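La pince de Bustamante

Quand Patricio Lorente reprit l'atelier du vieux Bustamante, au fond de la cour, il reçut avec les clés un tabouret bancal, un calendrier resté ouvert au mois de juillet, et la pince numéro 776, que personne n'avait voulu emporter. C'était une pince à main, noire, à deux doigts, de celles que la maison Evetti envoyait par cartons entiers et qui revenaient toujours, tôt ou tard, avec un petit mot d'excuse attaché par un élastique.

Celle-ci tirait à gauche. Pas beaucoup, juste ce qu'il fallait pour qu'un fruit pivote sur lui-même au moment où l'on croyait le tenir, et madame Skorska, qui essayait les outils avant qu'ils ne repartent, l'avait surnommée la Boudeuse.

Patricio aimait bien les outils qui boudaient (sa femme disait qu'il les préférait aux autres, et elle n'avait pas tout à fait tort). Il se fit un café, poussa ses lunettes sur son front, et se mit à faire jouer les bras tout doucement, l'oreille collée au plastique, comme on écoute une montre. Au bout d'un long moment il entendit un petit « tic », à la deuxième articulation, toujours la même, et il sourit tout seul dans son atelier.

L'axe était encrassé. Il le sortit, le frotta avec un chiffon doux, le remit en place avec une goutte d'huile au bout d'une aiguille, puis il recommença pour les autres, parce qu'on ne fait pas la toilette d'un seul enfant quand toute la famille rentre du jardin. Après quoi il nettoya les patins, ouvrit et referma la pince 25 fois sans la quitter des yeux, et alla chercher les pommes.

Madame Skorska avait là-dessus des idées très arrêtées. Une balle en mousse, disait-elle, pardonne tout, tandis qu'une pomme a du caractère, un côté plus lourd, une joue plus plate, et si la pince doit se fâcher, c'est avec la pomme qu'elle se fâchera. Elle exigeait aussi une boîte ronde, ce qui oblige à venir bien d'aplomb.

Patricio retint son souffle et serra.

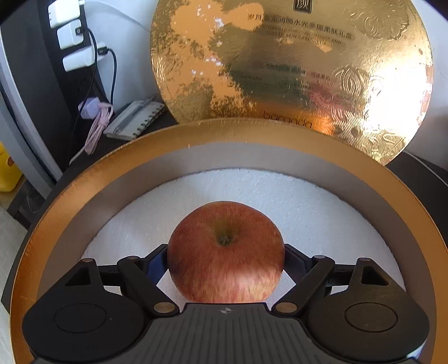
Le soir, chez Mimico

« Alors, elle boude encore ? » demanda madame Skorska en lui faisant une place sur la banquette.

Il prit son temps pour répondre, commanda la soupe, beurra son pain jusqu'aux bords. Puis il raconta le petit bruit, l'aiguille, la goutte d'huile, et elle l'écouta jusqu'au bout, le menton dans la main, elle qui d'habitude coupait la parole à tout le monde.

« Demain je l'essaie moi-même, dit-elle enfin. Deux cents prises, et je choisis les pommes. »

Patricio lui passa le sel et promit d'arriver de bonne heure pour ouvrir l'atelier.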